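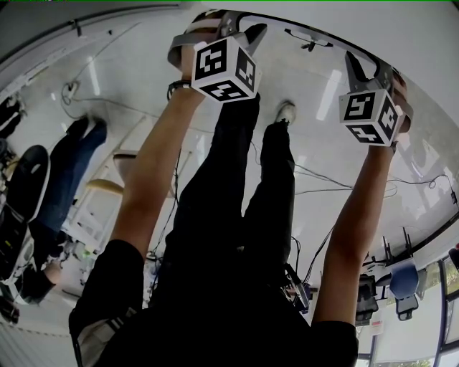
Issue 16, page 2

Visit to the Alby unit, Ellel

Wednesday's visit covered one room at the Alby unit, let by Arruda to small technical tenants. The purpose was to look at the floor, the lighting and the overhead services before the building group discusses similar conversions.

The floor is white with a high gloss. It returns a good deal of light to the lower part of the room, and small dark items dropped on it are easy to find. The drawback is glare. The ceiling fittings reflect as bright rectangles, and these are noticeable when looking down. A satin finish would be my preference for any room where people sit and work for long periods.

Thin dark cables run across the floor. On a white surface they show up well, but they still cross walking routes. Paraskevi Lambrakis of Arruda confirmed that the lease includes two extra floor sockets, to be fitted by Citel. I would ask for them before the furniture is placed.

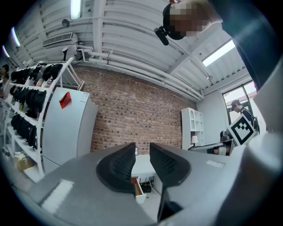 Kwaku Antwi, building services correspondent

Overhead, nothing has been boxed in. The corrugated ceiling panels and the beams crossing them are painted white, and a bundle of white pipes runs diagonally below, held on brackets. The diagonal route is untidy on a drawing but it saves fittings, and every bracket can be inspected from a step. Clear height is up to 3000 mm according to the letting sheet; I did not measure it.

Lighting is fluorescent. The long rectangular panel is the best of the fittings for general work. There is also a small black desk lamp on top of the shelving, which would be more use lower down.

The air-conditioning unit is wall mounted, high up and white, with a grilled vent. I asked about access to the filter with shelving beneath — Arruda's answer was a ladder and two people.

The back wall is exposed red-brown brick, meeting a white wall at one side. Brick of this kind sheds dust unless it is sealed, and the letting sheet does not mention a sealer. Arruda has agreed to check with the previous contractor and reply in writing.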